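How I wash, store and freeze grapes (and stop them going sad in the fridge)

I buy too many grapes. I always have. There's a stall near the station that sells them by the box at the end of the day, and I can't walk past it, so over the years I've had to get good at keeping the things alive. A few people asked me to write it all down after I moaned about a mushy batch in February, so this is the long version. Skip to the freezing bit if that's all you came for.

Picking a decent bunch

Look at the stem before you look at the fruit. A green, bendy stem means they were picked fairly recently. A brown one means they've been hanging about a bit, and I'll still buy those, I just plan on eating them sooner. What I won't buy is a bunch that drops fruit when I lift it and give it the tiniest shake. If they're raining down into the box, leave them for somebody making jam.

You want the grapes firm and tight to the stalk. The dusty whitish film you sometimes get on dark ones is called bloom and it's fine! It's the grape's own waxy coat and it helps keep the moisture in, so I leave it on until I'm ready to eat them.

If you're allowed to taste one, taste one. Colour only tells you so much and I've been badly let down by some very handsome black grapes.
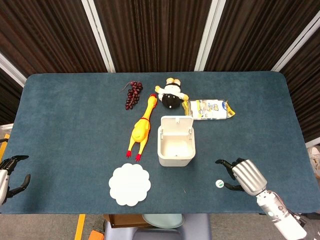

Weronika Zawadzka wrote in to say that she never judges by the stem at all, she goes by smell, and that a good dark bunch should smell faintly of juice even through the bag. I tried it at the stall and felt a bit daft with my nose in a carton, but I think she's on to something, at least with the late season ones. Early in the summer they didn't smell of anything much to me, sweet or not.

Sorting when you get home

Do this the same day. Tip the bunch on to a tea towel and go over it for anything split, squashed or furry. One bad grape will take its neighbours with it, and it's always the one hiding in the middle. I use nail scissors (kept for the kitchen, don't worry) and snip off the duds with their little stalks. If you pull a grape off instead, you leave a wet stub behind, and I find the mould starts there.

Don't wash them yet. I know, I know. But water sitting in the middle of a bunch is what ruined my February lot. I'd rinsed the whole box, put it away dripping and felt very organised for three days.

Storing them

They go in the fridge, unwashed, still on the stem, in something that breathes. The bag from the shop with holes in it is perfectly good. I've also got an old Korkar tub with a vented lid which I love, although the lid has warped and needs a rubber band. A bowl lined with kitchen paper works too if you're going to eat them within a few days.

Put them towards the back where it's coldest, and keep them well away from onions. I learned that one with a bunch that tasted of spring onion from start to finish.

Washing

Only wash what you're about to eat. For ordinary snacking I hold a small cluster under the cold tap, turning it with my fingers, and that's it.

If they're dusty or sticky I do a soak:

Put 900 ml of cold water in a big bowl.
Stir in a teaspoon of bicarbonate of soda.
Add the grapes, swish them about gently, and leave for a couple of minutes.
Drain, then rinse well under the tap.
Spread them on a clean towel and roll them back and forth until dry.

My friend Yamuna Varghese uses a spoonful of flour in the water instead of the bicarb. I've tried both and can't tell the difference, except that the flour made a right mess of my sink.

Freezing

My favourite part! Frozen grapes are the best thing to eat in a heatwave and they do a lovely job of keeping a glass of white wine cold without watering it down.

Take them off the stem, wash them, and dry them properly. Really dry, or they'll come out wearing little ice jackets. Lay them on a tray lined with baking paper so they aren't touching, and put the tray in the freezer flat. I give mine a shuffle after 60 minutes so they don't weld themselves to the paper, then leave them overnight. In the morning they go into a bag with the air squeezed out.

Eat them straight from frozen. If you let them thaw they go soft and weepy, although they're still all right in a smoothie or stirred into porridge. I try to use a bag up within a few months. After that they taste of freezer.

One serious thing: whole grapes are a choking risk for small children, and frozen ones are worse because they're so hard. Cut fresh ones lengthways into quarters for little ones and don't give them the frozen sort. And keep them all well out of reach of the dog, as grapes and raisins can be poisonous to dogs.

Rescuing a tired bunch

Wrinkly but not mouldy? Roast them. Toss with a little olive oil and a pinch of salt, and put them in a hot oven for 15 minutes or until a few have burst. They're gorgeous on toast with soft cheese, or next to sausages with the juices poured over. I sometimes throw in a sprig of thyme if the pot on the windowsill has survived.

If they're slimy or smell of vinegar, that's compost, I'm afraid.

I've had less luck drying them. My oven won't go low enough, and my one attempt at raisins came out chewy at the edges and jammy in the middle. Somkiat Meesuk swears by a dehydrator and has offered me a loan of his, so I'll add a section once I've had a proper go with it.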